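Sun 17 February
List: Galtomow shop robotics
Subject: Re: Clamp fixture cell, arm placement and reach

> Before you cut steel for the Gilgate stand, can you post the simulated
> layout? I would like to see whether the arm clears all three clamps from
> the end of the table. Also, what speed are you planning for the first
> runs?

Layout as it stands in the sim. The arm sits on its block pedestal at one end of the table, and the plate carries three toggle clamps in a row, blue blocks on the arm side and red tips on the other. Gripper open and empty in the three room views. 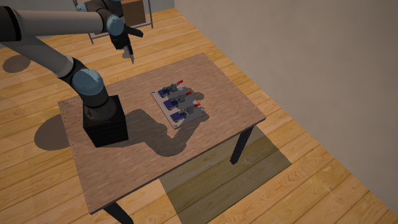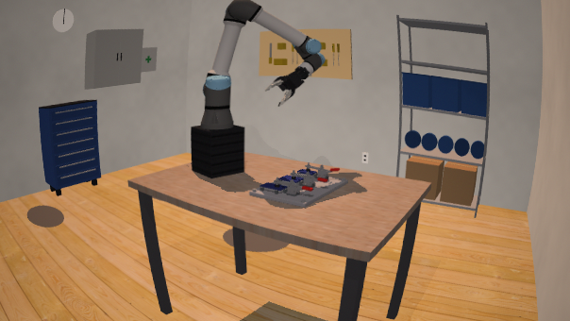
Next one is from the gripper, fisheye.
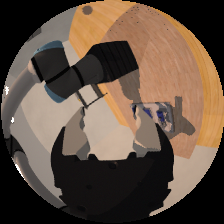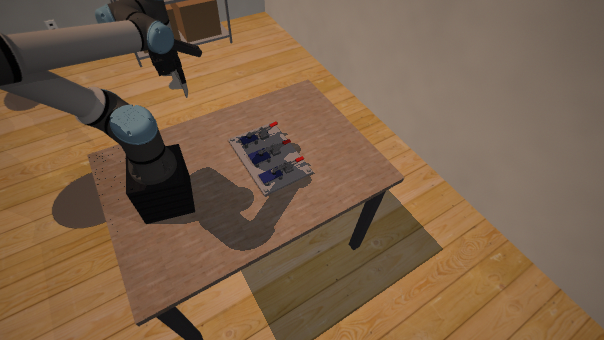 1. Reach

Base to the far clamp handle is 1040 mm in the model. The Orker arm is rated past that, but with the wrist turned down the margin drops to 100 mm. I would still like to move the plate closer to the pedestal. The Bainbridge plate is already drilled, so the new holes go in the tabletop.

2. Speed

First runs at 18 percent of maximum, no part in the clamps. I will raise it after the handle approach repeats cleanly.

3. Simulation

I have logged around 3000 planning attempts. Most failures are the elbow limit on the near clamp. Turning the plate a little on the table should fix that, and I will rerun before changing the pedestal height.

4. Open items

Cable routing at the wrist is not modeled. Neither is clamp handle force. If anyone has measured values for a similar toggle clamp, post them with the lever length.

Bench time for the real build is booked for July.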